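23 December 2018

Last entry before the holidays, and I'm typing it with my feet up on the box the office gifts came in. What a year at Flallier! When I started on the returns desk I sorted drink cans by hand, 200 to a tray, and went home with sticky sleeves. Now I spend half my shift at a desk with a screen, looking at cans that don't exist.

The simulator is called Hikusine and I've gotten way too fond of it. Everything the arms are going to do on the floor in January gets tried in there first, over and over, and my job is to watch the tries and mark which ones I'd accept from a person. Yesterday was mostly the single-can setup. One can, a gray table, a gripper, go.
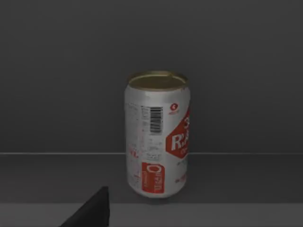

I did 607 of those this week (the log keeps score, I don't) and by the end I was dreaming about barcodes. The part I like is when I get to argue with it. The engineers care if the can gets from one place to another. I care how hard it gets squeezed, because I've picked up enough half-crushed ones to know what happens when the sorter downstream meets a dented side. So I put in a note, and they changed the grip setting, and my note is in the release list with my initials on it. I printed that page out and stuck it on the fridge, yes I did.

It isn't all gold stars. We had the meeting with Prodisero on the new shifts and I came out of it with a knot in my stomach. Nights are going from two people on the line to one, with the arms doing the rest. The one person gets a pay bump, and the other gets "moved to a suitable position," and I'd love to know who picks what's suitable. I asked if the training I've had would be open to the night crew too and got a nod, which I wrote down with the time next to it.

The other half of my week was the kitchen setup. That one is for the Kaewmanee contract, staff canteens, two arms tidying up and putting things away after lunch. It's a lot more fun to watch than cans and a lot harder to grade. What counts as tidy? My kitchen and my mother's kitchen would get very different marks.

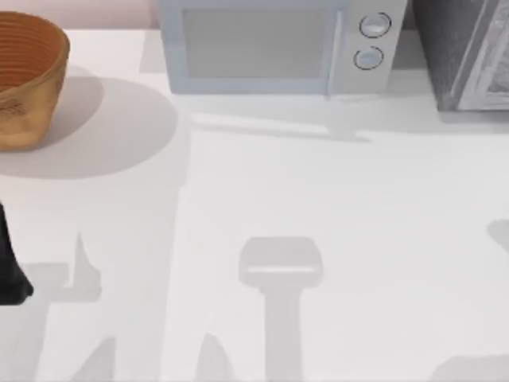
The night crew asked me on the way out whether I'd feel the same if it was my counter being practiced on, and said that grading the thing that takes your shift is a funny kind of promotion. I didn't have much of an answer. I said I'd bring it up again in January, and I will, before the schedule is final and not after.

Anyway. Pie crust is thawing, I still have to wrap the scarf, and the badge stays in the drawer until the break is over.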